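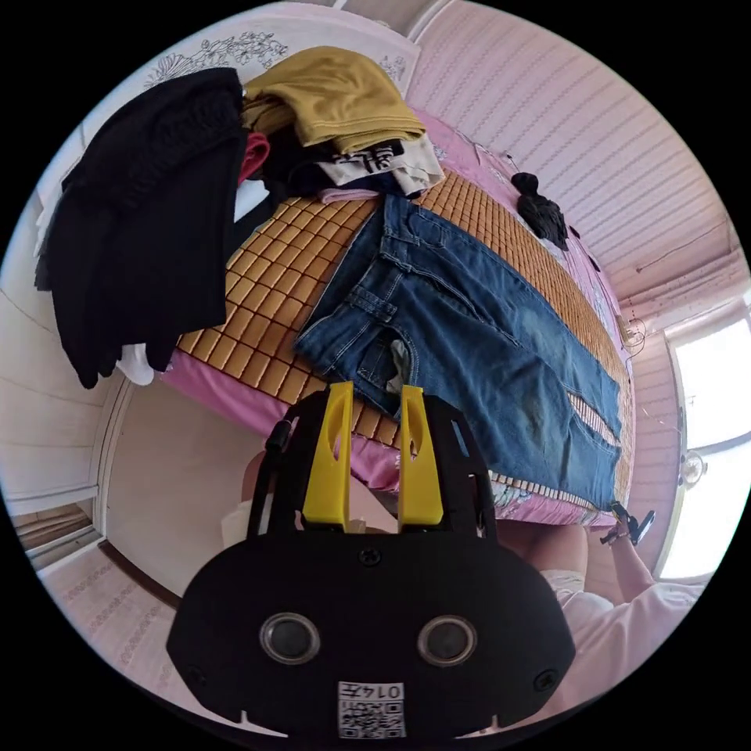

Le dernier bac

Le bac de Keltholm partait à sept heures moins dix et n'attendait pas. Elle le savait depuis l'enfance, et pourtant elle arriva sur le quai avec une demi-heure d'avance, le manteau boutonné, le sac de toile posé contre la jambe. Il faisait froid pour un mois d'août. L'eau était grise, avec une bande plus claire du côté de Skuvbridge, là où le chenal s'élargit.

Une affiche était collée sur la vitre du guichet. Le service serait supprimé à la fin du mois. Les voyageurs étaient invités à emprunter la route de Prundthorpe, par autocar, départ devant la mairie. Quelqu'un avait corrigé au stylo l'heure de l'autocar, puis quelqu'un d'autre avait barré la correction.

L'homme du guichet lui rendit la monnaie sur un billet de dix. Il lui demanda si elle voulait un aller-retour.

– Un aller, dit-elle.

Il détacha le ticket du carnet. C'était le numéro 271. Elle le rangea dans son gant, comme le faisait sa mère, pour ne pas avoir à le chercher au moment du contrôle.

Ils furent quatre à monter. Un couple avec des vélos, un garçon qui dormait déjà debout, et elle. Le pont sentait le gasoil et la corde mouillée. Elle s'assit sur le banc de tribord, celui qui tourne le dos au vent à l'aller et le prend de face au retour. Son père s'asseyait toujours là. Il avait travaillé trente ans à la conserverie Drummond, de l'autre côté, et il avait fait la traversée deux fois par jour, sauf le dimanche et les jours de brume. Il ne parlait pas pendant le trajet. Il regardait la rive qui approchait, et quand les cheminées de l'usine étaient assez grandes pour qu'on distingue les échelles, il repliait son journal.

La conserverie avait fermé l'hiver d'avant. Les cheminées étaient encore debout.

Dans le sac, il y avait les clés de la maison, enveloppées dans une enveloppe du notaire, et une boîte à biscuits contenant les papiers qu'elle n'avait pas voulu confier à la poste. Elle avait passé trois jours à vider les armoires. Le linge était allé à une voisine, les outils à un cousin qui n'avait pas dit merci. Elle avait gardé un bol, un baromètre et un carnet où son père notait le temps qu'il faisait, une ligne par jour, sans jamais un mot sur autre chose. À la date de son mariage à elle, il avait écrit : vent d'ouest, pluie le soir.

Le matelot passa prendre les tickets. Il était très jeune. Elle lui demanda ce qu'il ferait en septembre.

– Il y a une place au port de Prundthorpe, dit-il. Peut-être.

Il déchira le ticket et lui en laissa la moitié.

Au milieu du chenal, le moteur baissa de régime, comme chaque fois, pour laisser passer le courant. Le couple aux vélos crut à une panne et se leva. Elle ne bougea pas. Elle compta dans sa tête, ainsi qu'on le lui avait appris, et le moteur reprit à douze.

La rive de Skuvbridge était proche maintenant. On voyait les échelles sur les cheminées, et, sur le quai, une camionnette qui faisait demi-tour. Elle sortit le carnet du sac, l'ouvrit à la première page vide et chercha un crayon dans sa poche. Elle regarda le ciel. Puis elle écrivit : froid, temps couvert, mer plate.

Elle referma le carnet et se leva pour descendre.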